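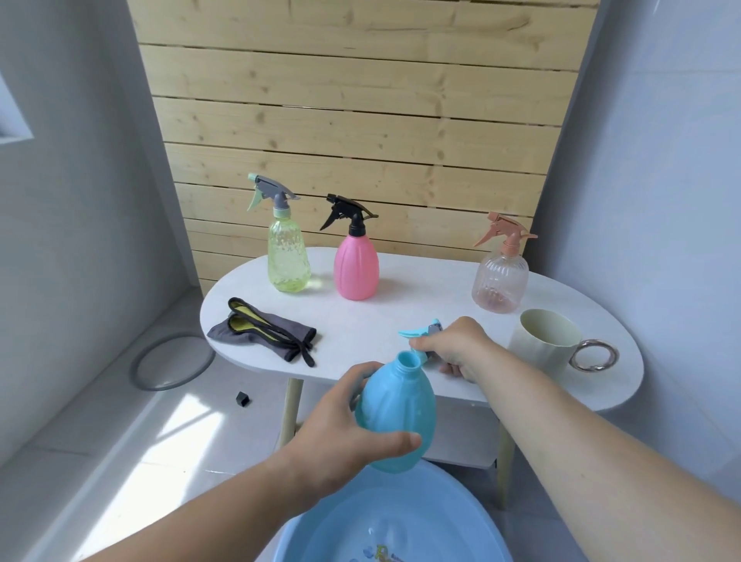 Spray bottles have taken over my life this June

I meant to write much sooner, but my afternoons have gone to collecting examples for the project at Rusar, and by the evening I'm no use to anyone! A few of you asked what I do all day, so let me try to explain.

We're gathering recordings of small household jobs done by hand, so that a learning system can pick up how they go. My share at the moment is spray bottles: taking the sprayer head off, dealing with the water, putting the head back on. The light blue one has been my companion for days now, with the little basin of water underneath it (there's a cartoon printed on the bottom, which cheers me up more than it should). The pink and the yellow-green ones wait their turn at the back of the table.

Each person is asked for 60 examples of a job, and I thought, well, that's an afternoon. Oh dear. Marichka Tkachenko, who looks through everything we send in, gave me back 5 of my first batch because I'd gone so fast that my hand hid the mouth of the bottle just when the head went on. She was very kind about it. Now I hold the head beside the opening for a moment before I start to turn it, and I try to keep my thumb out of the way.

The other thing I had to unlearn was being tidy. I used to put everything back in exactly the same spot each time, quite proudly, until Kwabena told me that a little variety is what they're after. So now the mug wanders about between takes, and so does the gray pouch, and I swap the bottles around when I remember. Fumbles stay in too, if I recover from them. I like that rule very much.

I have two more jobs to do after this one, and the next is folding cloths, so my sleeves may finally stay dry. Dela has already asked if she can come and do the towels.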